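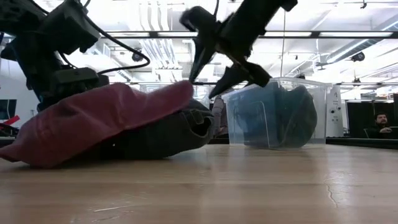
Wäsche sortieren: Warum macht man das überhaupt?

Zuletzt aktualisiert: Juli

Kennt ihr bestimmt. Ein Haufen auf dem Tisch, alles durcheinander, und einer ruft: "Bitte mal sortieren!" Puh. Muss das sein? Ja, muss. Und es steckt mehr dahinter, als man denkt. Also los, kurz und schnell.

Ein Haufen ist erstmal nur ein Haufen. Rosarotes Tuch, darunter was Dunkelgraues, vielleicht eine Hose. Daneben eine durchsichtige Kiste, da liegt schon ein blaugrünes Tuch drin. Wer sortiert, stellt sich bei jedem Teil eine Frage: Wozu gehört das? Mehr ist es nicht. Die Frage kommt halt ziemlich oft.

Nach was kann man sortieren?

Nach Farbe. Helles zu Hellem, Dunkles zu Dunklem. Neue rote oder dunkle Sachen können beim Waschen Farbe verlieren. Die schwimmt dann im Wasser rum und setzt sich in die weißen Socken. Rosa Socken! Ist Arif Debnath aus unserer Redaktion mit zwölf passiert, er hat sie trotzdem getragen.

Nach Stoff. Wolle mag es kühl und vorsichtig, sonst wird sie klein und hart. Das heißt verfilzen. Handtücher dagegen halten viel aus, die dürfen heißer gewaschen werden. Auf dem kleinen Schild innen im Kleidungsstück steht oft eine Zahl in einem Bottich, zum Beispiel 40. Das sind Grad Celsius. Heißer darf das Wasser nicht werden.

Nach Sache. Also Tücher zu Tüchern, Taschen zu Taschen, Hosen zu Hosen. Das macht man eher beim Aufräumen als beim Waschen.

Warum durchsichtige Kisten?

Ganz einfach, man sieht, was drin ist. Deckel auf, Deckel zu, wühlen, fluchen, das fällt weg. Bei einer Pappkiste braucht man einen Zettel, und der fällt ab oder keiner hat ihn geschrieben. Bei milchigem Plastik erkennt man immerhin noch die Farbe durch die Wand. Blau? Aha, da ist das blaue Tuch.

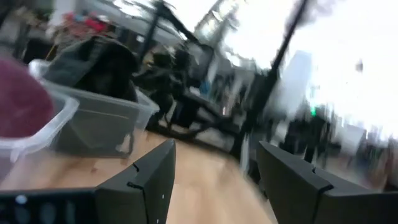 Zwei Kisten nebeneinander. In der vorderen etwas Rundes in Dunkelrot, in der anderen etwas Weiches in Schwarz und Grau, das über den Rand guckt.

Wenn was über den Rand guckt, ist das übrigens kein Weltuntergang. Nur stapeln geht dann schlecht. Deckel passt auch nicht drauf. Dann hilft falten oder rollen. Probiert es mal aus: Ein zerknülltes T-Shirt braucht viel mehr Platz als ein gefaltetes. Dabei ist es genau gleich viel Stoff! Der Rest ist Luft. Beim Falten drückt man die Luft raus, das ist der ganze Trick.

Und Taschen? Erst reinschauen. Immer. Taschentücher, Kastanien, Fahrkarten, ein halber Keks. Nisha Jaiswal hat uns geschrieben, das sie mal einen Radiergummi wiedergefunden hat, den sie ein Jahr gesucht hatte. Reißverschluss auf, ausleeren, zu, dann erst wegräumen. Lange Gurte locker zusammenlegen, sonst verheddern sie sich mit allem, was in der Kiste liegt.

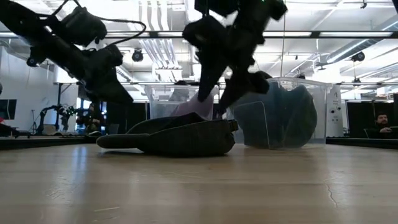

So klappt es bei euch

1. Platz machen. Ein Tisch ist gut, der Boden geht auch.

2. Zwei oder drei Kisten hinstellen. Vorher ausmachen, was in welche kommt. Sonst gibt es Streit.

3. Ein Teil nehmen. Nicht fünf. Eins.

4. Auseinanderziehen und anschauen. Im Knäuel versteckt sich gern noch eine Socke.

5. Rein in die passende Kiste. Unsicher? Zur Seite legen und am Schluss fragen.

6. Kaputtes extra. Ein Loch kann man oft noch flicken, und aus alten T-Shirts werden prima Putzlapen.

Wer zu zweit sortiert: Einer zieht raus, einer legt weg. Nach der Hälfte tauschen, ist nur fair.

Wort-Ecke

Textilien: alles aus Stoff. Hosen, Tücher, Vorhänge, auch viele Taschen.

Transparent: durchsichtig. Wie Fensterglas.

Verfilzen: wenn Wollfasern sich so fest verhaken, dass man sie nicht mehr auseinander bekommt.

Text: Rekha Saxena

Diese Seite verwendet Cookies. Bitte frag deine Eltern, bevor du auf "Einverstanden" klickst.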